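Laundry Technician (part-time), Harkstead

Fairweather Textile Care requires a technician for its Harkstead site from June. The post covers sorting, washing and finishing of kitchen and cleaning cloths for 246 local catering customers.

Duties include programme selection, detergent dosing and a written record of each load. Shifts start at 11 — three per week, with one at the Votham depot. Previous experience is useful but not required.

Applications should be sent to Haziq Tuhumury, site manager, with a CV and the names of two referees.

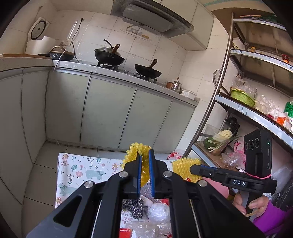

Interviews will be held at Harkstead.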